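Shota Wada
10 Dec 2019

Small thread on how we look after the table-clearing cell in Ornville. I write it mostly for the colleagues in Foncombe, who will start theirs soon.

1/ The cell has two arms, one with a two-finger gripper and one with a hand. They do not age the same way, so I keep two separate logs.

2/ Gripper first. I wipe the jaws every morning and check the screws at the flange. In October we found one loose, and we had been blaming the software for 2 weeks.

3/ The hand needs more patience. Before the first run I let it open and close 15 times with nothing in it and I listen. If one finger is late, I look at the cable before I look at the motor.

4/ Cable: leave a loop at the side of the arm. Ours was too tight at first and it pulled at the wrist in the low poses.
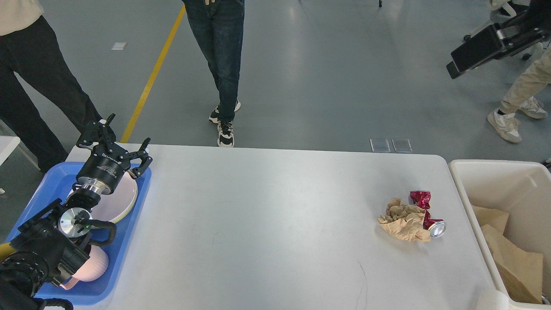 5/ After any change on the wrist I teach the tray positions again. It takes 60 minutes, and yes, I also tried to skip it.

6/ Quách from the Grunex side asked which speed we use after a repair. 32 percent for the first hour — then normal, if the log is clean.

7/ Next time I will write about spare fingers and where we keep them.

© 2019 Shota Wada · Contact · Back to top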